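Prindbridge laundry folding kit, worth it?
Posted by skastside_pilar, August

Anyone else tried the Prindbridge two-arm folding kit? I've got it on trial and it's £325 a month, so I want opinions (brutal ones!) before I sign.
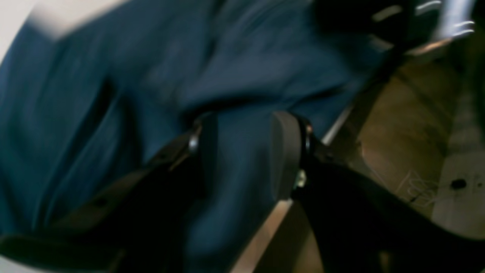 Wrist cam, pad on the cloth

mirta_m: Far too dear. My lad folds for 20 quid.

elba_b: Disagree, I'd pay that for the wrist views alone. The gripper looks dead sturdy.
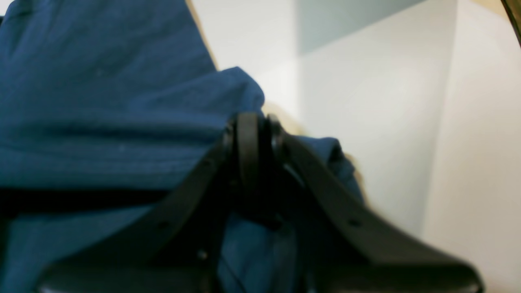 Blue cloth again, hinge close up

iara77: And a whole T-shirt?

skastside_pilar: One gripper at the neck end, one at the hem end. 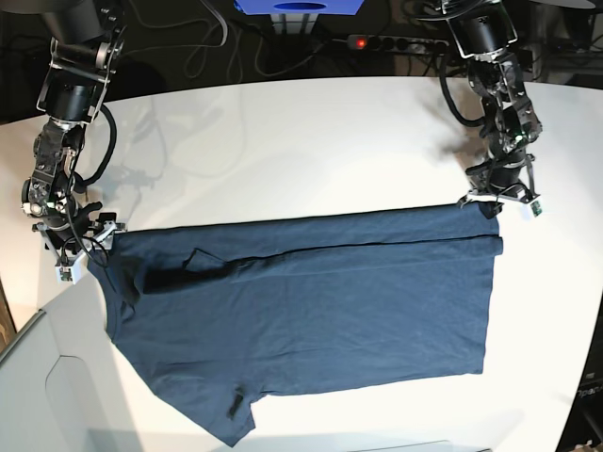 Photo: Pilar Paredes

mirta_m: Still creased. I'll stick with the lad.

Recent threads
Zorkadow arms: noisy?
Farías grippers, spare pads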